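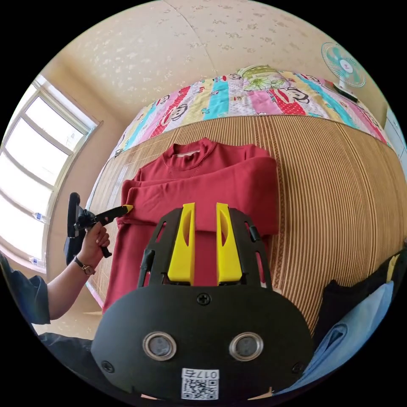 *Fig. 1. Sweatshirt with one sleeve folded across the chest. Pair of hand-held grippers; unit 017 in the foreground.*

## Unit 3: Evaluating a hand-held gripper kit

Reading: Starnthorpe kit manual, sections 2 and 3. Bring the Talukder checklist to lab.

The Starnthorpe kit is sold by Retico as a pair of hand-held grippers. List price is 749 per pair, software license not included. The operator does the task by hand with the grippers, and the recordings are used to train a two-arm policy. We review it as a buyer would, on garment folding only.

**Points to check**

- Finger geometry. The yellow fingers are tall and flat with a cut-out slot. Note how they meet a single layer of knit fabric and a doubled one.
- View. The fisheye covers both grippers and most of the garment. Lines near the rim bend strongly, so calibrate before taking any measurement from it.
- Labeling. Each unit has a QR code. Log the unit number with every session — left and right units are easily swapped in the records.

**Start states**

Domon, the vendor's annotation tool, stores one start state per episode. Garments that are flat and garments that are partly folded must go under separate tags. Mixed tags were the main fault in last September's set of 4000 episodes.
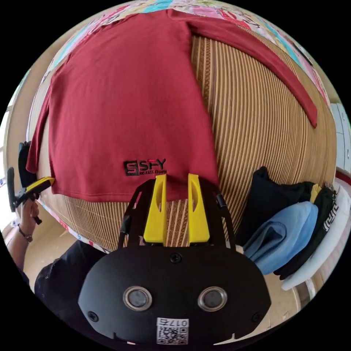 *Fig. 2. Long-sleeved shirt spread face-up on the mat, one sleeve out to the right. Tag as "flat".*

Fig. 1 is tagged "partial, one sleeve". Woven mats add strong texture under the cloth; record the surface type in the notes field.

**Lab task**

Tag the assigned episodes in pairs, then compare tags with another pair. Report disagreements by start state. Send files to Magnus Moffat before the next lab.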